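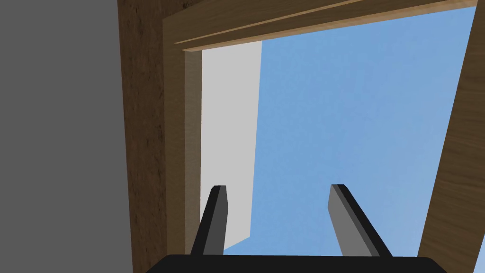
The Stallport Players have been putting on plays in the same former feed store for 21 seasons, and for most of that time the seats have been folding chairs. This fall the chairs are going. In their place will be a raked bank of secondhand theater seats, bought from a college that was closing its old auditorium, and the first show in front of them will be a new production of Cletora.

The play is not often done. It was written for a small touring company, calls for six actors and a trunk, and runs a little under two hours. The story follows two sisters who inherit a ferry landing from a father neither of them had spoken to in years. One wants to sell it. The other has already moved in.

Fiona Purves, who is directing, first saw it as a student and has wanted to stage it ever since.

"I remembered it as a sad play," she says. "Then I read it again and there were jokes on every page. They're mean jokes, but they're jokes."

Her production keeps the single set the script asks for, a waiting room with a ticket window, but drops the recorded music between scenes. The cast will make the sounds of the river themselves from the wings, using buckets, rope and a sheet of tin. Rehearsals began in July and run four evenings a week, starting at 6:30 so that the actors with day jobs can get something to eat first.

Casting took longer than planned. The part of Baxter, the ferryman who stays on after the landing is sold, was offered to two actors who turned it down. He is on stage for nearly the whole second act and has 10 lines. Purves ended up giving it to the man who had been building the set.

"He knows where everything is," she says. "And he doesn't fidget. You would be surprised how rare that is."

The new seating changes the room a good deal. The old layout could hold 160 on a full night, with the back rows looking at the backs of heads. The raked bank holds fewer people, but each row sits seven inches above the one in front. It also pushes the stage closer to the loading door, and the lighting had to be hung again from scratch. The company hired Pasex, a stage rigging firm, for two days of that work and did the rest on its own.

Money is still tight. The budget for the show is small, and a large part of it is going toward the rights and the printing. Tickets will stay at the same price as last season. The company has a mailing list of 446 households, and in past years most of the first weekend has sold from that list before the posters went up.

Purves would like to see some new faces as well. She has set aside one matinee for high school drama classes, with a talk afterward, and the actors playing the sisters will trade roles for that performance. They have rehearsed it that way once so far. It ran 12 minutes longer.

Cletora opens in October and plays for three weekends. Evening shows start at 7:30 and matinees at 2. The door on the alley side will be open for anyone who can't manage the front steps.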